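# Refinishing a Study Table for Carroll Hall

Monday, August 13, 2018

Our project was to clean up one of the old wooden tables from the Carroll study room and decide if the rest were worth keeping. The budget was 115 dollars. We spent 90 of it, mostly on sandpaper and a can of Disby clear finish.

We sanded by hand along the grain, first coarse and then fine. The finish went on in thin coats with 24 hours between them. We did not use a stain - the class wanted the natural color to stay. 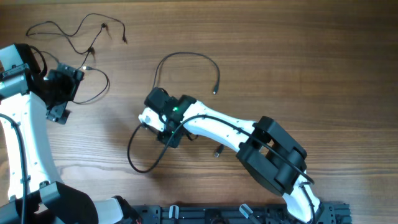 *Figure 1. The tabletop, with the brown grain running left to right and a darker band toward the right side.*

The streaks differ in tone from one part of the top to another. We talked about evening them out and decided against it. A stain would have hidden the grain, and matching two tones by hand is slow work.

A new table from the Avus catalog would have been over our budget. We recommend doing the other tables the same way in December, when the room is closed.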